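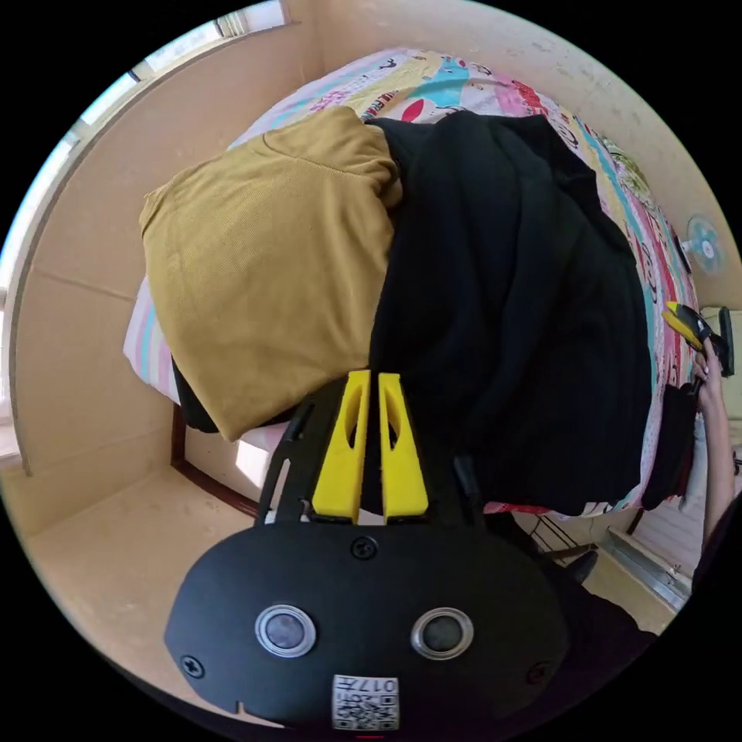
¿Cada cuánto hay que lavar una colcha estampada para que no pierda los colores?

Con una vez cada dos meses es suficiente en la mayoría de las casas, siempre en agua fría y con la mitad del detergente que indica el envase. Si duerme un perro o un gato encima, una vez al mes.

Esta es la pregunta que más recibo desde que empecé esta página, y por eso la pongo la primera. Me llamo Sointu Pesonen, vivo en Cuevas desde hace 14 años y el español no es mi lengua materna, así que pido paciencia si alguna palabra suena rara. Los consejos de hoy son sobre ropa de cama, prendas grandes y armarios. Los he probado todos en mi casa, menos uno, y en ese lo digo.

Antes del primer lavado

Una tela con muchos colores suelta tinte las primeras veces. Para saber cuánto, mojo una esquina con agua templada y la aprieto con un paño blanco de algodón durante un minuto. Si el paño sale limpio, la colcha puede ir a la lavadora con otras cosas de tono parecido. Si sale manchado, la lavo sola, y la segunda vez también sola.

Mucha gente pone vinagre o sal para «fijar» el color. Yo lo hice durante años porque mi suegra lo hacía. Después leí que en los tintes modernos esto no sirve de mucho, y dejé de hacerlo sin notar ninguna diferencia. El vinagre lo guardo ahora para la cal de la ducha.

El tambor y el peso

Una colcha seca parece ligera, pero mojada pesa mucho. Mi lavadora es pequeña y con la colcha de matrimonio el tambor queda demasiado lleno: la tela no gira, solo se aprieta, y el jabón se queda dentro de los pliegues. La regla que uso es meter la mano abierta, de lado, entre la ropa y la parte de arriba del tambor. Cuando la mano no entra, llevo la colcha a la lavandería.

Centrifugado bajo. En el centrifugado fuerte se forman arrugas muy duras que después ni la plancha quita.

Secar sin cuerda larga

En un piso no siempre hay sitio. Mi vecina Abla Saab me enseñó a poner la colcha sobre dos tendederos plegables, separados un metro, en forma de puente. El aire pasa por debajo y la tela no toca el suelo. Cada dos horas la muevo un poco, para que la línea donde se apoya no quede marcada. Del revés, si le da el sol. En abril, con el viento que tenemos aquí, está seca antes de comer; en invierno necesita dos días y a veces un radiador en la misma habitación.

Un error mío: doblarla cuando parecía seca. Las costuras gruesas guardan la humedad mucho más tiempo que el centro. Ahora toco las costuras con el dorso de la mano, que nota mejor el frío, y si las siento frescas espero otra noche.

La ropa grande, mejor sobre la cama

Los abrigos, las batas y los jerséis anchos se doblan mal de pie y mal en una mesa pequeña. La cama es la superficie más grande de la casa y está a una altura cómoda para la espalda, por lo menos para la mía. Hago así:

Estiro la colcha antes de empezar, porque cualquier bulto de debajo pasa a la prenda.
Cierro cremalleras y botones, todos.
Pongo la prenda boca abajo y aliso con las dos manos, del centro hacia fuera.
Llevo una manga hacia la espalda, luego la otra.
Doblo desde abajo hasta la mitad, y después otra vez si el estante es estrecho.

Los jerséis de punto no los cuelgo nunca. El peso baja y los hombros cogen la forma de la percha, con dos picos que se ven desde lejos. Para los abrigos sí uso percha, pero ancha.

Rocío Arancibia me escribió desde Nustley con otra manera: enrollar en lugar de doblar. Para camisetas me parece muy bien. Con un abrigo de lana lo intenté y el rollo ocupaba medio cajón, así que volví a lo de siempre.

Olor a cerrado

El armario de nuestro dormitorio está contra una pared que da al norte y huele un poco a sótano desde noviembre. Lo que me ha funcionado:

Separar el mueble 5 centímetros de la pared. Es lo más importante de todo y no cuesta dinero.
Dejar las puertas abiertas mientras se ventila el cuarto por la mañana.
Un cuenco con bicarbonato en el fondo, cambiado cada mes.
No guardar nada que se haya llevado puesto, aunque sea solo una tarde. Primero una noche en una silla.

El consejo que no he probado es el de los granos de arroz en una bolsita de tela. Ziad Ghanem, que también lee esta página, asegura que absorben la humedad. Me preocupa que vengan bichos, y como ya tuve polillas una vez, prefiero no invitarlas.

Polillas, ya que las nombro

La lavanda huele bien y no mata nada. Lo que sí da resultado es el congelador: la prenda bien seca en una bolsa cerrada, varios días a la temperatura más fría, y luego dejarla volver poco a poco a la temperatura de la habitación sin abrir la bolsa. Después paso el aspirador por las esquinas del armario, con la boquilla fina, y tiro el contenido fuera de casa ese mismo día.

Manchas pequeñas en la colcha

Para una gota de café no hace falta lavar la pieza entera. Pongo una toalla doblada debajo, mojo solo la mancha con agua fría, echo una gota de jabón líquido de platos y doy golpecitos con un paño. Sin frotar, porque el estampado se levanta y queda una zona más clara que llama la atención más que el café. Luego aclaro con el mismo paño, ya limpio, hasta que no salga espuma.

Con la sangre, agua fría siempre. Con la tinta de bolígrafo no tengo buena solución y agradezco propuestas.

Sobre la medida

Lina Majali me preguntó cuánto tiene que colgar la colcha por los lados. Depende del gusto, pero mi cama, con el colchón, mide 64 centímetros de alto, y quiero que no llegue al suelo para no recoger polvo. La dejo unos dedos por encima. Quien tiene cajones debajo de la cama puede dejarla más corta todavía y abrirá mejor.

La próxima vez escribo sobre fundas de almohada y cómo quitar el amarillo. Si alguien sabe coser cremalleras invisibles sin pie especial, por favor que me lo explique en los comentarios.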